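Tokley Station FAQ
Skikambridge shared lab, room notes for operators

Most of what follows was first asked out loud, usually while standing in the doorway holding the pendant. Read it before you ask it again. Marius Furtună looks after the hardware and Emanuel Neagu looks after Geum, the software that tells Tokley what to do next. Both would like lunch.

What is Tokley, for the purposes of this page?

One mobile base, two arms, a camera on the head, and the corner of the room it works in. If you say "Tokley is down," please say which part. A flat battery and a desk pushed out of place look the same from the hallway and take very different amounts of swearing to fix.

How do I start it in the morning?

Take it off the charger, wait for the base to finish its chime, then power the arms. Doing it the other way around gives you error 2629, which the manual describes as "undefined." It goes away if you power everything off, wait a full minute, and start over in the right order. Once the arms are up, open Geum, pick the station profile, and run the homing routine with the arms clear of the furniture.

The battery should read at least 70 percent before you start a long session. It will run on less. It will also stop with an arm stretched out over the desk, and then you get to push it home like a shopping cart with opinions.

Where does the desk go?

Back edge flush against the wall, beside the tall unit. Push it until it touches, then stop pushing. Geum uses the back edge and the near corner of the top as its reference, so a desk that has drifted even a little gives you grasps that are wrong by the same little, every time, very consistently.

Check the foot bars while you're down there. They should sit flat on the floor. If one is rocking, fix that first and worry about calibration later.

The front edge is curved inward. It came that way. The chipped spot along the curve did not, and we would like it to stay the size it is, so keep the base from docking nose-first into it. The scuff on the top is known too. Please don't report it. Reports about the scuff go into a folder, and the folder is full.

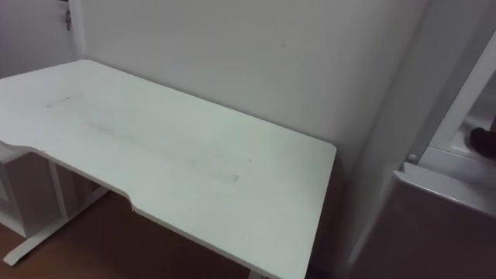 How often does it need calibrating?

The head camera gets checked every 200 grasps or whenever somebody has moved the furniture, whichever comes first. Furniture usually wins.

To run the check:
1. Clear the desktop completely. Your coffee counts as an object.
2. Turn on the ceiling lights and leave them alone until you're done.
3. Park the base on its floor mark and lock the wheels.
4. Run "Camera check" in Geum and keep out of view while the head pans.
5. If the error comes back above 8 millimeters, run it a second time. If it's still above, call Marius and don't try to average the two.

Why does it keep reporting an object on an empty desk?

White desk, white wall, gray smudge. The detector is a hopeful creature. Wipe the top with a damp microfiber cloth, let it dry, and rerun detection. Marks that won't wipe off can be masked in Geum under Surfaces, where you draw a shape around them and save it. Move the desk and the mask stays behind, so you'll be masking perfectly good desktop. See "Where does the desk go?"

Do not use the abrasive sponge. We have had this conversation.

What maintenance do the grippers need?

Cotirard, who supply our finger pads, send them in pairs. Change them in pairs. A new pad facing an old one closes off center and everything you pick up leaves at a slant.

Every day, wipe the pads with isopropyl alcohol and look for nicks. Every week, move each finger through its full travel by hand with the power off. You're feeling for grit. If you feel any, blow out the rail with the hand pump, never the compressor, then do the travel again. Pad screws are finger-tight plus a quarter turn. People with strong wrists should find somebody with average ones.

How do I set up the bottle task?

Park the base facing the refrigerator and make sure the upper compartment is open and the lower door is shut. Tokley has no routine for doors yet, and its improvised ones are expensive. The desk stays where it is, with the gap between it and the refrigerator kept clear. Things dropped into that gap tend to be found by the base wheels.

Lay the brown bottle on its side on the compartment floor, toward the left, base facing out. Leave the rest of the shelf empty. The glossy surface throws highlights back at the camera, so if detection flickers, roll the bottle a little and try again before you touch any settings. Settings you touched have to be explained to Emanuel.

The raised lip at the front of the compartment is the usual place to lose a fingertip (Tokley's). The approach height in the station profile clears it. If you have copied an older profile from somebody's desktop, it may not, and you'll hear about it at once.

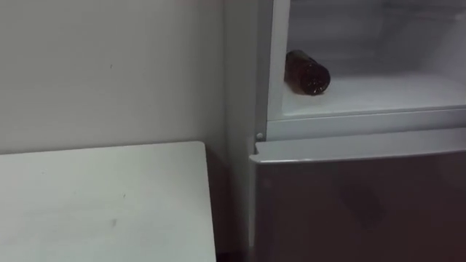

Page last changed: April 20, 2022 (M. Furtună, bottle task and lip clearance)

It hit the lip anyway. What now?

Press the stop button. Don't drive the arm out under power. Release the wrist brake, support the forearm with your other hand, and ease it straight back toward you. Look at the pads, then at the wrist cover for cracks. If both look fine, home the arm and run one slow pass with nothing in the compartment. If either looks doubtful, leave the power off and put the red tag on the base.

Write down which profile was loaded. "The usual one" is not a profile.

Can I put other things in the tall unit or on the desk?

In the unit, yes, provided nothing sticks out past the shelf edge. On the desk, only while Tokley is on the charger. Anything left there when a session starts is considered a donation to the task.

When is the next full service?

May. The base comes apart, the wheel bearings get changed, and the station is out of use until Marius says otherwise. Book your sessions around it. Asking him each morning whether it's done has been tried, and he has started adding a day.

Who do I call?

Arms, base, pads, noises: Marius. Geum, profiles, masks, anything with a progress bar: Emanuel. If you can't tell which, write down the error code and the last thing you touched, then call Marius, who will tell you it's Emanuel.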